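**Two-arm bench package, light handling**
Supplied by Ratach. Fingers and spares through Wattimena.

The package is meant for labs, colleges and small packing rooms that need to move light, everyday containers: drink cans, paper cups, small cartons. It comes as 2 arms, a gripper for each, a wrist camera and a fixed camera that looks over the bench. The table isn't included. Most buyers use one they already have, as long as it's flat and plain in colour.

The ribbed fingers are the part to budget for. They're a wear item, and we quote them separately so you can see what a year of use will cost.

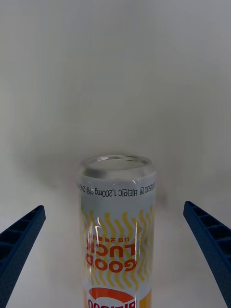 Order 5 spare pairs with the first shipment if you plan to run daily. Freight on a single pair costs nearly as much as the pair itself, and Wattimena only ships from February stock once the first run is gone. Fingers from the older Pluralia kit don't fit this mount.

**Planning your space**

Allow clear table in front of both arms and keep the work near the back edge within reach of each. Small strips of coloured tape are good enough for marking positions. Buy two colours and leave the strips down between jobs.

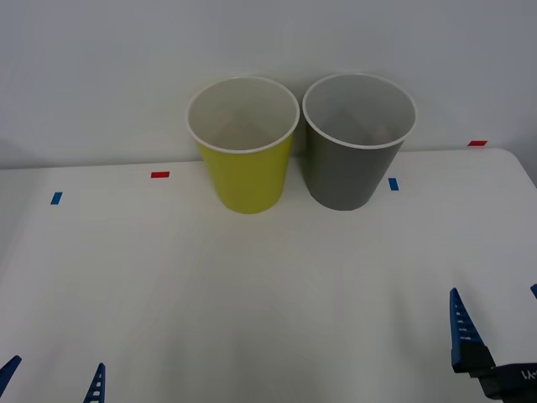
Power is one standard outlet per arm. The controllers sit under the bench and need an open shelf with room for air at the back. If you're fitting out a new room, ask your electrician for a separate circuit before the walls are closed.

**What's quoted**

- Arms, grippers and both cameras: one line, fixed price
- Spare fingers: per pair
- Set-up and training: 2 days on site
- Warranty: 2 years on arms, fingers excluded

Leasing is handled by Costodetti. Send your bench measurements with the request, as mounting plates are cut to order.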